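코라인 주방 수납 오픈데이 다녀왔어요 (사진은 한 장뿐, 수다는 깁니다)
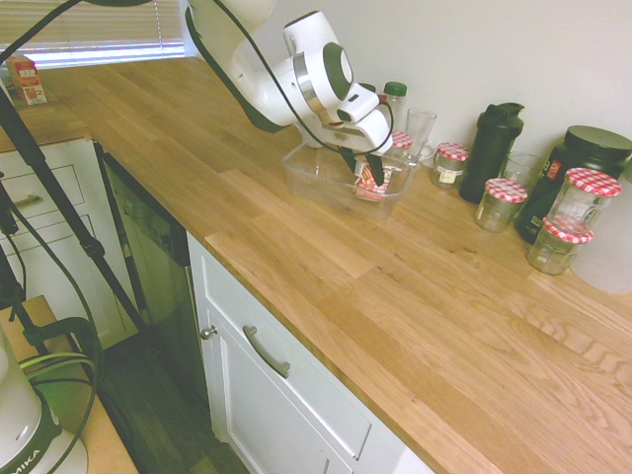

저는 부엌 정리에 관해서라면 할 말이 정말 많은 사람이에요. 이사를 세 번 하는 동안 병만 한 상자씩 늘어났고, 그 병들을 어디에 어떻게 세워 둘지를 두고 거의 매 주말 씨름을 했거든요. 그래서 2월에 코라인(Koline)에서 주방 수납 오픈데이를 연다는 소식을 보자마자 신청 버튼부터 눌렀어요. 입장료가 3,000원인데 차 한 잔 값도 안 되잖아요! 들어가서 제일 오래 서 있던 자리가 창가 쪽 긴 조리대였는데요, 밝은 오크 원목 상판에 흰 벽, 그리고 벽을 따라 빨간 체크 뚜껑 유리병들이 쪼르르 서 있는 모습에 그냥 마음을 빼앗겼어요. 할머니 댁 잼 병이 딱 저 뚜껑이었어요. 매실청도 저기, 고춧가루도 저기, 단추도 저기(네, 단추요).

오픈데이는 아침 10시에 문을 열었고, 저는 버스를 한 번 놓치는 바람에 조금 늦게 들어갔어요. 건물은 예전에 인쇄소였다고 하더라고요. 1층은 자재 샘플, 2층은 실제 크기로 꾸민 부엌들인데, 계단이 좁아서 내려오는 사람이 있으면 벽에 붙어서 기다려야 해요. 유모차 끌고 오신 분은 1층에 맡기고 올라오셨어요. 혹시 가실 분들은 참고하세요. 신발은 벗지 않고 덧신을 신는데, 이 덧신이 정말 미끄러워요. 저 계단에서 한 번 휘청했습니다.

1층은 솔직히 빨리 지나갔어요. 손잡이랑 경첩이 벽 가득 붙어 있고, 서랍 레일을 직접 밀고 당겨 볼 수 있는 코너가 있었어요. 소렌티노(Sorrentino)라는 데서 나온 레일이 부드럽긴 진짜 부드러웠는데, 저는 약간 뻑뻑한 걸 좋아하는 편이라서요. 너무 부드러우면 조카들이 와서 서랍으로 장난을 친단 말이에요. 옆에서 어떤 아저씨가 같은 서랍을 계속 열었다 닫았다 하셔서 저도 괜히 따라 했네요. 샘플 타일도 몇 장 얻어 왔는데 어디에 쓸지는 모르겠어요. 냄비 받침?

2층으로 올라가면 안내를 해 주시는 토퀼 베어드 씨가 계세요. 한국에 오래 사셨는지 말씀이 저보다 유창하시고, 농담도 사투리로 하세요. 이분 설명의 핵심은 조리대 뒤쪽 벽을 선반처럼 쓰라는 거였어요. 자주 쓰는 것들은 수납장에 넣지 말고 벽 쪽으로 붙여 한 줄로 세우라고요. 앞에는 도마 하나 놓을 만큼을 꼭 비우고요. 저는 그동안 무조건 다 집어넣어야 깔끔한 줄 알았어요. 그래서 고춧가루 한 번 쓰려면 식용유를 꺼내고, 간장을 꺼내고, 정체 모를 봉지를 꺼내고... 다들 아시죠?

그 창가 조리대가 딱 그런 식이었어요. 체크 뚜껑 병만 있는 게 아니라 초록 뚜껑 투명 병, 빈 유리컵, 손잡이 달린 길쭉한 검정 셰이커, 그리고 검정 뚜껑을 돌려 닫는 커다란 검정 통까지 다 나와 있거든요. 저는 이 조합이 마음에 들었어요. 전시용 부엌에 가면 늘 하얀 도자기랑 레몬 몇 알만 있잖아요. 우리 집엔 그런 거 없어요. 남편 단백질 셰이커가 건조대에서 일 년 내내 살고 있고, 저는 그걸 어디 숨길까만 고민했는데, 병들 사이에 그냥 세워 두니까 생각보다 덜 거슬리더라고요. 검정 셰이커 근처에 검정 통이 하나 더 있으니까 짝이 맞아 보이기도 하고요.

한 가지 궁금했던 건 유리병 높이였어요. 키가 다른 병을 섞으면 어수선해 보이지 않을까 해서 여쭤봤더니, 베어드 씨가 "뚜껑만 맞추면 몸통은 제각각이어도 괜찮습니다" 하시는 거예요. 오른쪽 끝에 긴 병은 뒤에, 짧은 병은 앞에 놓여 있는데 그렇게 두니 뒤쪽 것도 다 보여요. 단체사진 찍을 때 키 큰 애들 뒤로 보내는 것처럼요! 집에 와서 바로 해 봤는데 우리 집은 뚜껑이 금색, 은색, 파란색, 뚜껑 없음이라 아직 갈 길이 멉니다. 뚜껑만 따로 살 수 있는지도 물어볼 걸 그랬어요.

그리고 작은 봉지들 있잖아요. 수프 가루, 드레싱, 배달 올 때 따라온 것들. 저는 이걸 고무줄로 묶어서 서랍에 던져 넣거든요. 여기는 투명한 네모 플라스틱 통에 넣어서 조리대 위에 올려 두더라고요. 빨강 하얀 봉지가 통 너머로 비치니까 뭐가 들었는지 대강 보이고요. 이거야말로 돈 안 드는 방법이라 메모해 뒀어요. 집에 딸기 사고 남은 통이 몇 개인데 왜 이 생각을 못 했을까요. 다만 뚜껑은 없는 게 낫다는 게 제 결론이에요. 뚜껑이 있으면 안 열어요, 저는.

오후에는 레이날두 카마르구 씨의 원목 상판 관리 시간이 있었어요. 의자가 모자라서 뒤에서 서서 들었는데, 내용은 제일 알찼습니다. 오일은 얇게 여러 번, 결 방향으로, 그리고 바르고 나서 꼭 닦아 낼 것. 저는 예전에 도마에 오일을 듬뿍 발라 놓고 그대로 잤다가 다음 날 끈적한 도마를 만난 적이 있어서 뜨끔했어요. 사포는 200번대부터 시작해도 된다는데 댓글로 아시는 분 계시면 의견 좀 주세요. 저희 아버지는 더 거친 걸로 시작해야 한다고 우기시거든요. 카마르구 씨는 커피 자국은 그냥 두고 사는 것도 방법이라고 하셨고, 저는 이 말씀이 참 좋았어요.

창가에 원목을 두면 색이 변하지 않느냐는 질문도 나왔는데, 변한대요. 물건을 한자리에만 오래 두면 그 자리만 색이 달라지니까 가끔 옮겨 주라고요. 거기 창에는 하얀 가로 블라인드가 달려 있었는데, 저희 집 부엌 창엔 아무것도 없어서 이건 당장 사야겠다 싶었어요. 남편한테 말했더니 또 뭘 사냐고 합니다. 햇빛 때문이라니까요.

아래 서랍장은 흰색에 은색 막대 손잡이예요. 무난한데, 저는 앞치마 끈이 이런 손잡이에 자꾸 걸리는 사람이라 조금 망설여져요. 윤이 모 씨도 아니고 윈유보(Winuvo)라는 브랜드의 홈 파인 손잡이도 1층에 있던데, 그쪽은 또 홈에 밀가루가 낄 것 같고요. 손잡이 고르기가 이렇게 어려운 일이었나요.

점심 얘기를 빠뜨릴 뻔했네요. 안에 먹을 데가 없어서 길 건너 칼국숫집에 갔는데 김치가 아주 맛있었어요. 재입장은 손목띠만 있으면 되고요. 주차는 월텔(Waltel) 건물 지하에 할 수 있다는데 저는 버스라 잘 모르겠어요. 화장실은 1층에 하나라 줄이 길어요.

사 온 건 체크 뚜껑 병 3개, 상판용 오일 작은 것 하나. 오일은 아직 뚜껑도 안 열었고 병에는 벌써 볶은 깨, 멸치, 그리고 또 단추가 들어갔습니다. 다음 오픈데이는 욕실이 주제라는데 날짜가 나오면 여기에 올릴게요. 같이 가실 분은 댓글 남겨 주세요, 덧신 신고 계단 오를 때 팔 좀 잡아 주시고요.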